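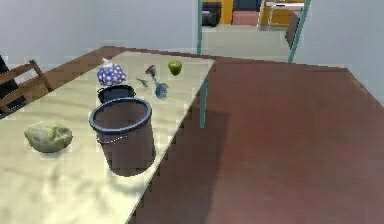
Image: Struan Paterson

Household Water Storage and Evaporative Loss in Upper Kodska
Project report, submitted 7/30/21
Sudheer Marar and Struan Paterson

1. Background

Houses in the upper part of Kodska receive piped water on alternate days. Between deliveries, residents draw from stored water, most of it held in open or partly covered containers. The district supplier, Grernar, bills by metered volume at the street connection and keeps no record of what is lost after the meter. The purpose of this project was to estimate that loss for a normal dry month and to compare it with the loss from leaking fittings, which earlier student reports treated as the only significant term.

2. Method

We surveyed 182 households by paper form. Each form asked for the number of people in the house, the type and size of each container, whether it had a lid, and where it was kept. Forms with missing container sizes were set aside, which left 113 for analysis.
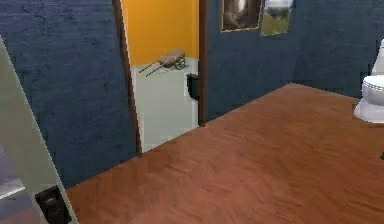

Container location was coded as indoor, porch, or yard. A container that was moved during the day was coded by where it stood at noon. Surface area was calculated from the reported diameter or, for square tanks, from the side length. Where a household gave volume only, we used the diameter of the nearest size in the Demis hardware price list.

Evaporation was measured separately with 3 open pans, one at each type of location. Depth was read with a hook gauge at 7 a.m. and 7 p.m. The yard pan was screened against birds. No correction was made for the effect of the screen on wind speed.

3. Results

Total estimated evaporative loss for the analyzed households was 3,291 liters over the month. Yard containers made up most of it. Indoor containers contributed little even when uncovered, and the porch figures fell between the two, with a wide spread that we attribute to differences in shade.

Household size was a poor predictor of loss. Total exposed surface area was a better one, as expected from the way the estimate was built, so this result should not be read as independent evidence.

4. Limitations

Container sizes were self-reported. Lids were recorded as present or absent, with no allowance for poor fit. The pan readings cover a single dry period, and the porch pan was out of use for one night after it was tipped over. Noh, the lower district, has daily supply and was not surveyed.

5. Further work

A second set of pan readings is planned for August, with two pans at the porch location. The survey form will be changed to ask for diameter directly.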